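Re: Toma wrist view, glare on film-wrapped items

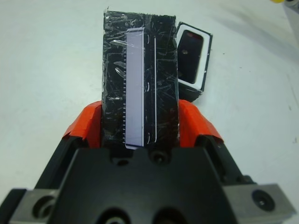
## Result

Wednesday's Vuvdale run used 18 grasps on film-wrapped slabs. With the mask limited to the two orange pads, the pose estimate held in all but 3. Creases in the clear wrapping still produce false edges on the black face. The long pale strip gives a steadier line, so the Imora fit now weights it first.

## Quoted message

> The Oturlow baseline takes the slab axis from the outer contour. On shiny film it drifts by up to 5 degrees. Could you rerun with the pads masked and post the failures?

Failures are in the Toma folder. All 3 have glare crossing the top edge. Next run keeps the same mask and lowers exposure.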